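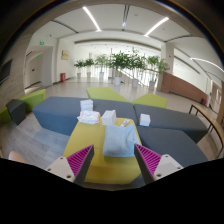 Roto lobby robot, six months in
Filed under: Workplace Reviews > Front of House

We run the Roto at the Dramani building, where two people cover the lobby on each shift. It picks up towels, tissue boxes and packets left on the seating and puts them back on a cart. Ours cost 1286 a month with service.

Folded towels are no trouble. Soft packets of wipes still slip, and it leaves napkin stacks leaning. It works best before 7 a.m., when the seats are free.

The job has changed more than I expected. Dzifa Ansah used to spend most of the morning tidying. Now she is at the counter with visitors - and she also clears the robot's faults, which was not in her job description until September. Kekeli Osei misses the walking and says so. No one lost hours here, but the weekend post was not refilled.

Worth it for a large lobby. Ask for the training to be paid time.

Related
Varkilham floor scrubber, second look
Stumine carts: which size to order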